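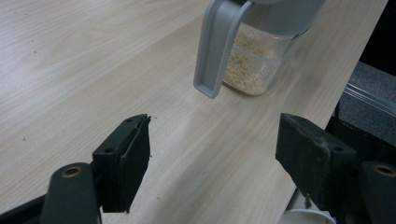
Gripper 2, pads and inserts
June 7, 2023
2 min read

Pulled the hand-held unit after the Sarkitz jar run. Log says 1548 grasps since last pad change, limit on our sheet is 3000, so pads stay for now. Right finger is scuffed on top and on the inside face, gray dust in the scuffs. Wiped with a damp rag, then dry. No solvent on the pads!! (January, never again.)

Finger screws: checked all, one on the left was a quarter turn loose. Snugged by hand, no threadlock, want to be able to swap fast.

Brass inserts in the arms: pushed on each with a driver tip, no wobble. If one starts to spin, dont glue it. Print a new arm, file is in the Fonholm folder.

Opening check. Jar body goes between the fingers with room to spare, handle is the trouble. Come in with the handle off to one side or the finger lands on it and the jar twists. Lid on before every lift, crumbs get in the slide.

Slide: brushed out, one drop light oil, cycled by hand until it quit sqeaking. Zeroed the width reading fully closed. Re-zero after any finger swap.

To do:
- order pad stock from Gristoment
- tape line on table for jar start
- next full strip at 4000

Comments

mahmoud_bench: same twist here w/ the handle. We turn the jar first, then grab.

pad_hoarder: what thickness pad stock? ours peel at the corners

tslot: re-zero warm or cold? mine drifts after an hour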